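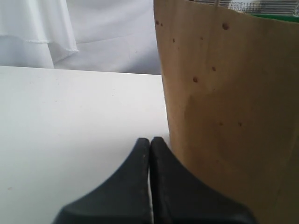
Pirura review: pruning wrist-camera demonstrations before training

I have been using Pirura since March, on and off, and it has been long enough to say what it does well and where it gets in the way. The short version is that I'm keeping it installed, with one setting changed from the default.

Pirura is a command-line tool that goes through a set of recorded demonstrations and decides which of them are worth training on. It comes out of the Dalgleish method, where every episode is scored by how much the wrist view changes in relation to how much the arm moves. Episodes with a low score get dropped. Episodes in the middle get trimmed, mostly at the start and end, where the operator is still getting a hand on the controls. Nothing is relabeled and the actions are left alone.

The claim that made me try it was that a policy trained on the pruned set would match or beat one trained on everything. I had heard that before about other filters and it hadn't held up on my data, which is nearly all close work: one arm, a parallel gripper, fingers in view the whole time, a white table with white cloth behind it. With a background that plain there isn't much for a change score to hold on to, and I expected it to throw away half my slow approaches.

Installing it

It took me an afternoon. The installer wants its own environment and will complain if it finds another one active. The documentation covers the Halness recording format and says very little about anything else. My recordings were in Halness already, so I was fine, but a coworker had to write a converter first and lost two days to timestamp problems. If your camera and joint logs are not on the same clock, fix that before you run anything. Pirura doesn't check, and the scores it gives you for badly synced episodes look perfectly normal.

The first pass over a dataset is slow. I start it before I leave and read the report in the morning. Later passes reuse the saved features and finish while I get coffee.
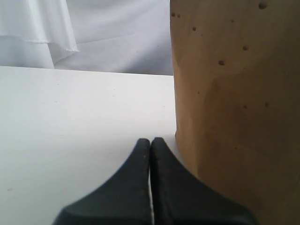

THE TEST

I took a set of 200 demonstrations of a reach-and-grasp task with tall objects standing on the table. They were recorded by 2 operators, one careful and one quick. I ran Pirura with default settings and it kept 113 of them. Then I trained the same policy twice, once on the full set and once on the kept set, with the same number of training steps and the same seed, and ran both on the real arm with the same list of start positions.

The pruned policy came out 7 percentage points ahead on success rate. That is a smaller gain than the method's own write-up reports, and with one seed I wouldn't put much weight on it. What I would say is that it did not get worse, and I had cut a lot of data. Training on the smaller set also meant I could look through every kept episode myself, and I found a calibration error that way which had been sitting there for weeks.

The difference was easiest to notice in the approach. The policy trained on everything would stop short of the object and wait, sometimes for several seconds, before closing. The pruned one paused less. My guess is that the full set had too many frames of the gripper sitting still next to something while the operator made up their mind, and the policy learned to sit still too.

What it gets wrong

The default threshold does not like tall things close to the lens. When an object takes up a big part of the wrist view and its surface is all one color, the picture hardly changes even though the arm is moving, and the score drops. Pirura reads that as idling. Most of the episodes it dropped that I would have kept were of this kind, and they were good, careful approaches from the side.

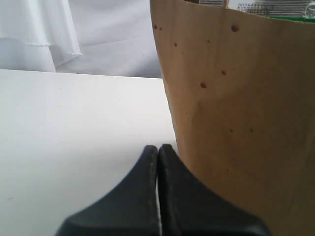
There is a setting for this, called near-field weight, and it is off by default. Turning it on brought back most of the episodes I cared about. I have not retrained with it on yet, so I can't tell you what it does to the success rate. I do think it should be on for anybody with a wrist camera, or the tool should at least ask.

The fingers are a problem too. They stay in the same part of every image, so they pull the change score down for the whole dataset. You can supply a mask. I drew one by hand for our Trirnlow fingers, closed, and it worked until I switched to episodes with the gripper open and had to draw another. A moving mask that followed the gripper width would fix it, and the width is in the log already.

Smaller complaints: the report sorts episodes by file name when I always want them by score. Dropped episodes are moved to another folder unless you pass a flag, so work on a copy. The progress bar sits at the end for a long time with nothing happening — it is writing the index, leave it alone.

Who should get it

If you have one operator who records cleanly, you will probably see little benefit. If you have mixed operators or old data that no one has looked at closely, it is worth the afternoon. I would run it on a set you know well first and watch what it drops before trusting it with anything else.

Four stars from me. I'd give it the fifth if the finger mask were handled automatically. I'm running the near-field comparison on Thursday and will add the numbers under this review when I have them.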